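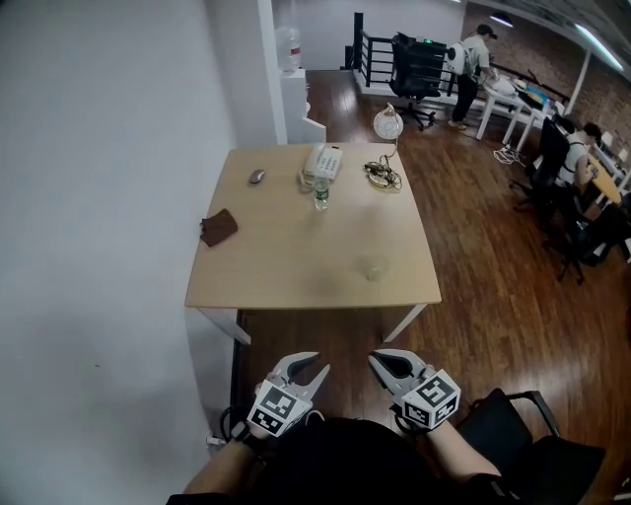
**Swanson Allotment Society, September meeting**

Present: Beathag Crichton (chair), Precious Tshabalala (minutes), 3 plot holders. Apologies from the Undura Road site.

1. Last minutes agreed with no changes.
2. Water. The Sorkgate bill came to $372. Precious will query the meter reading by phone.
3. Fence. Hurex quoted $2,132 for the north side. Beathag to ask for a price without the gate.
4. Plot rent stays at $100 for next year.
5. Compost. Delivery moved to the lower entrance. No parking there that morning.
6. Any other business: the shed padlock sticks. Beathag will oil it.

Closed at 8:15 p.m.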